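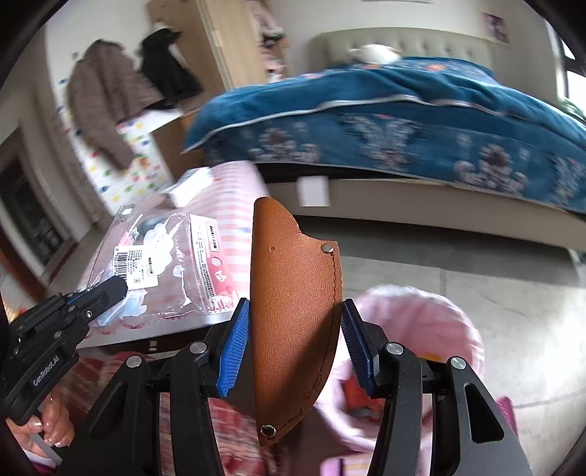
2 min read

Minutes of the small goods sorting meeting, Malmont
Feb 25, 2020

Present: Rimantas Ots (chair), Liis Vasiliauskas (minutes), Arūnas Jankauskaitė, Wanting Duan
Apologies: Ivars Stankevičius

1. Previous minutes
Accepted with one correction. The number of entries on the Riltora list is 149, not 138.

2. Leather goods
The brown knife sheath was passed round. It has a silver rivet near the top corner and another near the tip, with stitching along the curved edge and one small punched hole beside the upper rivet. AJ asked whether the hole should be entered as damage. Agreed: enter as "punched hole" with no comment. The sheath goes under Leather, not Kitchen. No knife is listed with it. RO to ask Tkachuk if one was ever sent.

3. Packaged items
WD proposed that anything in a clear bag with a barcode label stays in the bag. Agreed. The barcode number is to be copied by hand into column four. Where a bag carries two labels, copy the barcode label first. 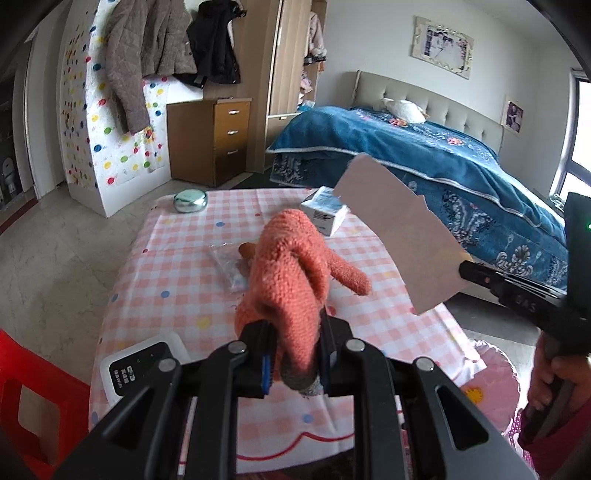 Knitted items are to be laid flat and measured from cuff to longest fingertip. The coral-orange glove is entered as a single until a second one is found. LV noted that ribbed knit stretches and that two people had given different lengths for the same piece – measure unstretched, to the nearest half centimetre.

4. Tins, cartons and electrical
The pale green tin is entered by outside diameter and height. Small cartons go in the 45 cm tray. The portable WiFi unit is to be listed under Electrical with the wording on its panel copied as printed. WD will do the Chinese text.

5. Table and cloth
The pink and white cloth stays on for sorting. AJ would prefer a plain one, as small pale pieces are hard to see against the checks. Not agreed. To be raised again in June.

6. Supplies
Zultel quoted for grip-seal bags in packs of 50. Two packs to be ordered. Tie-on labels held over – IS has the old price list.

Actions
RO: write to Tkachuk
WD: column four, panel text
LV: bag order
IS: price list for labels

Meeting closed 16.20.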